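Notes for the Tesolthorpe talk, 23 January 2024
Looking after table linen (and getting a bit more life out of it)

Opening
Hello, thank you for having me, can you hear me at the back? Wait for the kettle to stop. I've been mending and washing other people's tablecloths for 14 years, mostly from my back kitchen, and I still get that little thrill when a red wine stain starts to lift!

Ask for a show of hands: who has a cloth in a drawer that's too good to use? (Mine was my gran's, and it sat there till October. I've used it every week since and it looks better for it.)

Washing
Most of what I see has been washed too hot with too much powder. Cotton will put up with a lot, linen too, but the colour won't thank you. I do pale cottons at 40 and the darker ones at 30, inside out if they've got a hem that shows wear. Don't cram the drum. If you have to push the door shut with your knee, take something out.

Stains. Tea and coffee: cold water first, straight away, then a bit of washing-up liquid. Candle wax: let it go hard, scrape with the back of a knife, then brown paper and a warm iron. Curry I'm still fighting with, so if anybody has an answer please come and find me at the break.

Pass round the Travon sample (the one with the scorch mark) and the two napkins.

Drying and ironing
Shake it hard before you peg it out. Peg along the hem and never at the corners, or you get those little ears. I like to iron while it's still slightly damp, and if it's embroidered I put it face down on a towel so the stitching doesn't go flat.

Starch, yes or no? I go on a bit here, keep it short! Yes for napkins, no for anything going into storage, as it can crack along the folds.

Folding
My favourite part. Big cloths are a job for two people. One end each, hems together, and then walk towards each other like a country dance. On your own, use the table and smooth as you go. Change where the creases fall each time you put it away, because the old fold lines are where the threads give out first.
Have the spare cloth ready, and ask for somebody to come up and try.
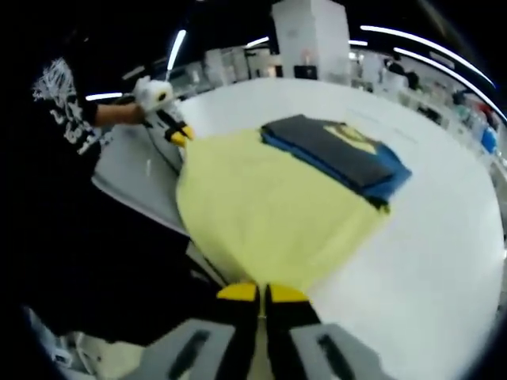 Storing
Dry cupboard, no plastic bags, acid-free tissue if you're feeling fancy (an old clean pillowcase does me). Cedar balls are nice but keep them off the fabric, the oil can mark.

Questions, then tea. Remember to get the napkins back.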